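Kidberg Comedy Fortnight

The Kidberg Comedy Fortnight is a stand-up and sketch comedy festival held each September in the town of Kidberg. It was founded by the promoter Jarmila Zeman as a single evening of stand-up at the Trastwood Rooms and was later extended to two weeks.

Venues

Performances take place at six venues. The largest is the Obura Theatre, which seats over 2,000 and is used for the opening and closing galas. The Trastwood Rooms hold the late programme, which begins at 10.30 pm. Smaller venues are mostly function rooms above public houses.

Programme

A standard programme contains 38 shows. Solo stand-up makes up the greater part, followed by sketch groups and improvised comedy. Acts are booked by invitation, except for the new act contest, which is open to performers with less than three years of paid work. Heats are held in the first week and the final in the second.

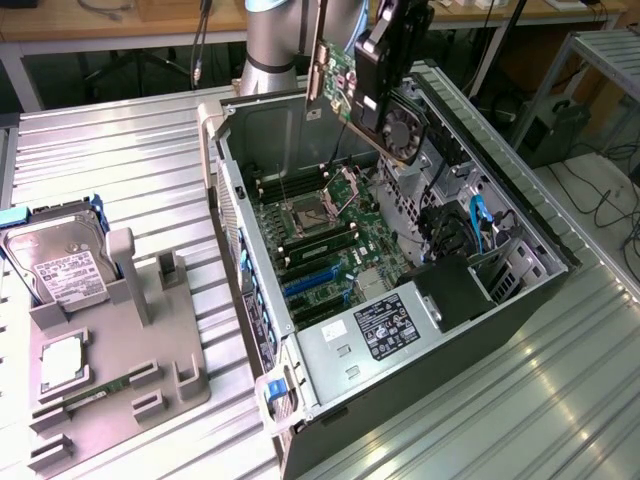 The winner receives the Drorkness Cup and a paid place in the following year's opening gala. Judges score each set on material and delivery, and sets that run over time lose marks. Tied finalists share the cup.

Tickets

Tickets are sold by the Obura Theatre box office. Seats for the heats are unreserved.

See also

Trastwood Rooms
Drorkness Cup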